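Chapter 5
Learning to Reach Through Clutter

5.1 Why thin objects are hard

Most of the methods in the first four chapters assume that the thing to be grasped is a solid body with a clear outline. A box, a cup or a bottle can be treated as one piece. Its edges show up in a depth map, and a planner can keep the hand away from everything that is not the target. Plants break these assumptions, and so do cables, netting and many kinds of packaging. Stems are often thinner than the smallest detail a depth sensor can measure. They cross in front of one another, they bend when touched, and the part that matters for the grasp may be behind a leaf.

This chapter deals with one way of working on such objects, in which the robot learns its final approach from a camera carried at the wrist. The method is usually called wrist-view servoing. It does not build a full model of the plant. At each step it takes the current picture, predicts a small motion of the hand, makes that motion, and looks again.

We will follow one study closely, the Kestthorpe stem trials, led by Tuulikki Lahtinen. The study is small enough to be described completely, and its weak points are as useful to a student as its results. Readers who skipped Section 3.4 should go back to it for the notation on camera and hand coordinates.

5.2 The task

The Kestthorpe group set a single task. The gripper starts above and to one side of an arrangement of artificial flowers. It must close on a chosen stem near the base of the arrangement without pushing the arrangement over and without gripping a leaf. The target stem is given once, at the start, as a point in the first picture. After that the system receives no help.

Artificial plants were chosen for a practical reason. Real stems wilt, dry out and break, so the hundredth trial is not run on the same object as the first. A plastic stem can be bent back into place. The cost is that plastic stems are stiffer than most living ones and spring back with more force, a point we return to in Section 5.6.

5.3 Collecting the demonstrations

The training data were 1,000 demonstrations recorded by people guiding the arm by hand. Each demonstration was stored as a series of wrist pictures with the hand motion that followed each one. Pictures were reduced to 64 by 64 pixels before training, but the originals were kept, and the errors discussed below were studied in the originals.

Two rules were given to the people guiding the arm. They were to pause whenever they lost sight of the target, and they were to back away before trying a new direction. The second rule matters more than it may seem. A learner that has seen only forward motion has no example of how to get out of trouble, and it will keep pressing into a leaf that a person would go around.

Demonstrations that ended with the arrangement on its side were removed. Lahtinen later wrote that this was a mistake, as the early parts of those recordings contained good motions that could have been kept.

5.4 What the wrist camera sees

At the start of the approach, the wrist picture is easy to read. As the hand moves in, nearby parts of the plant grow large and lose their sharpness, and a stem close to the lens becomes a wide soft band. Stems a little farther away remain sharp but cross one another, with joints that look much alike. A single leaf can fill a large part of the view.
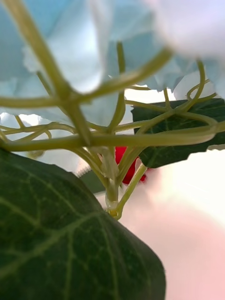 The learner therefore has to treat blur as information. A blurred stem in front of a sharp one is closer to the camera, and the hand may need to pass it on the way in. The group tested this by blurring every training picture evenly. With that cue removed, the hand caught on foreground stems more often, even though the target itself was still visible.

5.5 Results

The method was tested in 321 trials on arrangements that were not used in training. A trial counted as a success only if the gripper held the chosen stem and the base had not moved from its marked position. Failures were sorted into three groups: wrong stem, leaf gripped, and base moved. Wrong stem was the most common. In most of those trials the hand had followed a neighboring stem after a crossing, and every later motion was reasonable for the stem it was then following.

This kind of error is called identity drift. Section 5.6 describes two ways to reduce it, the first using a short memory of past pictures and the second using a planned retreat when the target passes behind another stem.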